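Stories > Short Reads > Road and Weather

Search stories
Type a word or title
Go

The Last Bus to Stellgate

I had eleven stops to go when the snow got serious, and I was thrilled!

You have to understand, I grew up in Cabral, where the winter is three months of warm drizzle and the biggest weather anyone talks about is wind off the harbor. So when the driver of the 599 leaned over her wheel and said, "Well, folks, here it comes," I pushed my whole face against the glass like a kid at a bakery. The flakes were huge. They came straight at the headlights and then swung away at the last second, over and over, and I could have watched it all night.

The man across the aisle had a cake on his lap. It was in a white box tied with string, and he held it level with both hands every time we took a bend (and the road to Stellgate is nothing but bends).

"Birthday?" I asked him.

"My sister's," he said. "She's turning 80. She told me not to come."

"Because of the snow?"

"Because of the cake. She says I make it too dry."

We climbed. The heater under my seat clanked and blew hot on my left ankle and nowhere else. At Mivach the bus stopped beside the old pump house and the driver got out with a flashlight, walked up the road until we couldn't see her, and came back with white shoulders.

"Plow's ahead of us," she said. "It's stuck too. We'll give it an hour."

An hour! I could hardly believe my luck. There were five of us on board, and up to then we had been sitting the way people sit on buses, each with a bag on the next seat. Now the bags came down. A woman with a red scarf had a thermos of barley soup and one cup, so we passed the cup. A boy of maybe sixteen had a deck of cards with the jack of clubs missing, and he had drawn a new one on the back of a ticket, with a mustache and very large feet. We played for sugar packets. I lost all of mine and then I lost the driver's.

Outside, the pump house had gone soft at the corners. I asked if I could step out for a minute and the driver said one minute, so I stood in the road with my mouth open and my arms out. Snow is so quiet. I knew that from books, but I had thought they meant it was quiet like an empty room, and it's more like somebody has put a hand over your ears, kindly. I could hear my own coat creak.

When I climbed back in, the man had untied the string.

"She did tell me not to bring it," he said.

It was a walnut cake with a thin lemon icing, and it was dry, it really was, and it was the best thing I have ever eaten on a bus. We ate it off our mittens. He saved one slice, wrapped it in a clean handkerchief and put it in his hat.

The plow's light came around the bend at ten past nine, orange on all that white, and we cheered so loudly that the boy dropped his cards. 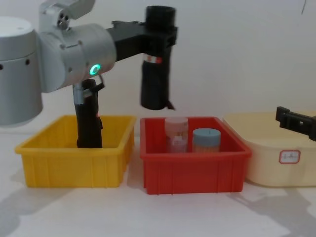
Silver arm, yellow bin, red bin.

His sister was waiting at the Stellgate stop under a huge umbrella. She looked at the empty box, then at the five of us with crumbs down our fronts, and she started to laugh. I rode that same bus again in March, all the way up and all the way back, and there wasn't a flake left on the road. I brought a cake anyway.

3 comments

stodico_reader
Oh, I loved the jack with the big feet. My grandfather had a deck like that, only it was the four of hearts.

hillroad913
Barley soup out of one shared cup, yes please. More bus stories!

lemon_and_walnut
I'm with the sister on dry cake, but I'd have eaten it too. Did she ever get the slice in the hat?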